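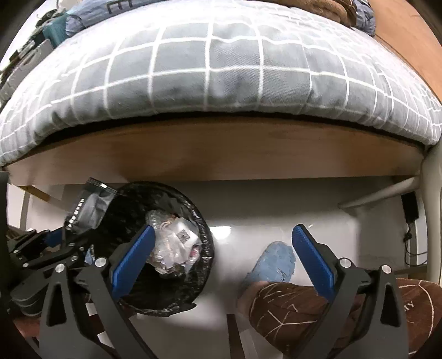
I took the early bus to Skeltness in November for the open day at the technical college. The ride from Stillgate is 40 minutes and the bus stops across the road from the main gate. I had signed up for the robotics part of the program, which was in the Pfeiffer building, up one flight of stairs and to the left. The signs ran out at the top of the stairs, so I followed some other visitors.

The student project I wanted to see is called Zidora. It is part of a second-year class taught by Dirk Ruppert, and it has been going for 2 semesters. The students want a robot arm to do small tidying jobs in a bedroom, mostly picking up trash and dropping it in a wastebasket. They don't program the moves by hand. A person does the job with a hand-held gripper that has a camera on it, and the recordings are used to train the arm.

Ruppert gave a short talk first. He said most of his students came in wanting to work on the arm, and that most of the class time goes into recording and checking. He put up a list of the things that had gone wrong in the first semester. People moved too fast, so the pictures were blurred. People held the gripper too low and the camera lost sight of the bin. One group recorded a whole afternoon with a smudge on the lens and had to throw all of it out.

After the talk we split up. My group went to the workshop, where a student had a spare gripper in pieces on the bench. It has two fingers with blue ridged pads on the inside, and black linkages behind them that open and close the jaws. The first pads were smooth and dropped thin packaging. The ridged ones hold a wrapper better, but the students still have trouble with anything flat on the floor. The student showed us how to change a pad. You take out the screws, swap the pad, put the screws back, and then check that both fingers close at the same time. He said the last part is the one people forget.

The recordings are made in ordinary bedrooms, and I spent the longest at the table where the students were going through them. Crumpled wrappers, plastic bags and empty food boxes are what they mostly work with. Each kind is a separate problem. A cardboard box keeps its shape, but it can be wider than the jaws if you come at it from the wrong side. Plastic bags hang over the rim and don't drop in. Clear plastic is hard for the camera because it picks up the light.

The bin also causes trouble. With a black liner in it, the inside is dark and the camera has little to go on, and the students argued for a while over whether to record with white liners as well. They decided to stay with the black ones for now and add white later. Slippers and blankets stay where they are in the recordings. The arm has to learn to leave those alone, so tidying the room first would defeat the purpose.
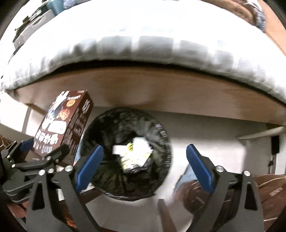 How long does a student need to learn to record well?

Most get usable recordings after one afternoon. The class asks for 6 clean ones in a row before a student's work is added to the training set.

There was coffee in the hallway at eleven, and then the arm demonstration. It ran in a corner of the lab with a wastebasket and a few wrappers. The arm got the first wrapper into the bin. On the second try it stopped above the bin and didn't let go, and a student had to reset it. The third went in. I would have liked to see it with a box, but they said the box runs weren't ready. Each try took longer than I expected, and from the back it was hard to see past the people in front.

I asked how much they had recorded so far. They have almost 100 recordings that passed the check, and a larger pile that didn't. A student told me they keep the failed ones in a separate folder with a note on each, which the next class will use to practice checking.

A few practical notes for anyone going next time. The Pfeiffer building is cold, so keep your coat. The cafeteria closes at two and the line is long from noon on. Sign up for the workshop group if you can, as it is small and you get to handle the parts. The last direct bus back to Stillgate leaves from the same side as the gate, a little way down past the bike racks. I missed it and took the one that goes by the harbor.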